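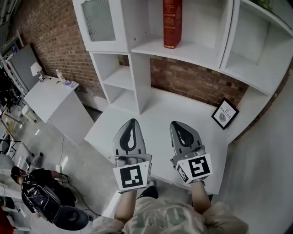

*Hand-held pair over the white desktop, marker cubes fitted.*

**Ticket:** right gripper loses tracking at the desk station
**Opened:** 24 Jan 2023
**Hardware:** Valtanix hand-held grippers (pair), Fostari head camera, Makori fingers on trial
**Status:** open, workaround in place

### Problem

Pose for the right gripper drops out when the wrist is turned inward over the desktop. The left one holds. When the right comes back it is offset by up to 6 mm for a moment, then settles. Jaw opening is reported correctly the whole time, so the encoder side looks fine.

We first saw this in September with the older straight fingers and put it down to a loose cube. The cubes have been re-seated since then and the fault is the same.

### Setup

- White desktop under the shelving unit, brick wall behind
- Gray curved fingers on both sides
- Overhead lights on, exposure on auto
- Tracker build 77, default marker settings

### Log

**1.** Swapped the left and right cubes and loaded the matching IDs. Dropout stayed on the right side. Cubes ruled out.

**2.** Swapped the USB leads at the hub. No change.

**3.** Locked exposure two stops down. Dropouts went from 6 per run to 4. The white border of the marker was blowing out against the desktop, and at the lower setting the corners are found more often. Worth keeping, but it doesn't fix it.

**4.** Put a sheet of dark felt on the desktop and ran again with exposure back on auto. 2 dropouts. Same conclusion as step 3.

**5.** Replayed the worst run slowly. The loss begins when the front marker is nearly edge-on and the tracker should hand over to the side marker. It picks the side marker up late — in one case only after the wrist had turned back.

**6.** Checked the config. The side marker on the right cube was entered with the old cube size. Corrected it. The offset on re-acquire is gone. The late handover is still there.

**7.** Tried the Brostar fingers for comparison. They are shorter and cover less of the cube, but they slip on book spines and we had to regrip every time. Went back to the Makori set.

### Workaround

Lock exposure, use the corrected config, and keep the right wrist from turning past the point where the front marker goes flat to the camera.

### To do

- Lower the handover threshold and repeat step 5
- Check the left config for the same size error
- Ask Valtanix if there is an angled cube mount for the right side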